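Cekville High School Moves Computer Repair Course Online for Rest of Term
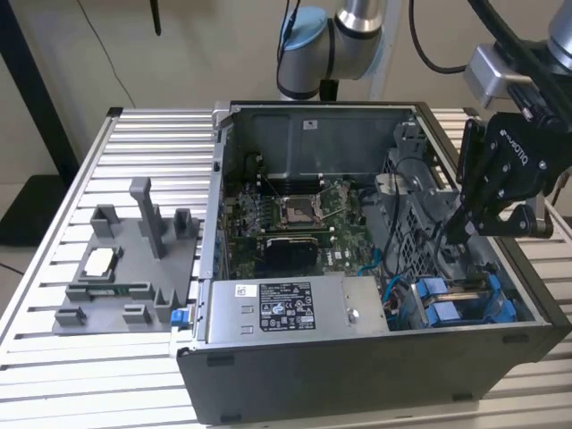

A desktop computer with its side panel removed and the processor socket open.

CEKVILLE, 28/04/2020 – Students enrolled in the Computer Repair and Maintenance course at Cekville High School will complete the remainder of the term through remote instruction, the school's Career and Technical Education department announced. The change applies to both sections of the course, which is taught by Keyvan Hashemi.

Under the revised plan, students will attend two live video lessons each week and submit written work through the district's learning portal. Lessons will cover hardware identification, troubleshooting procedures, and customer service practices. The department has also arranged for each student to receive access to practice materials for the entry-level certification exam at no cost to families.

"Our students have worked hard since the fall, and we want them to finish the course with the knowledge they signed up for," Hashemi said. "The order of the units has changed, but the material is the same."

The practical assessment normally given in the spring has been replaced by a service report. Students will receive a set of fault descriptions, select four of them, and explain in writing how they would find and correct each problem. Reports are due in May and will count for up to 30 percent of the final grade. Students who were scheduled to retake an earlier unit test should contact Hashemi by school email to set a new time.

The Makhubela Award, presented each spring to a graduating senior in the technical program, will go forward as planned. Nominations from teachers are being accepted by the department office, and the recipient will be recognized during the senior awards program, which will be shown online.

Nantana Rojanasak, who coordinates Career and Technical Education for the school, said that families without a home computer or a reliable internet connection may request a loaned laptop through the Pitell Learning Center. Pickup is by appointment.

"We ask families to let us know early if something is not working at home," Rojanasak said. "Printed packets are also available for any student who needs them."

Registration for next year's technical courses remains open through the counseling office. Current students do not need to submit a new application to continue to the second-year course.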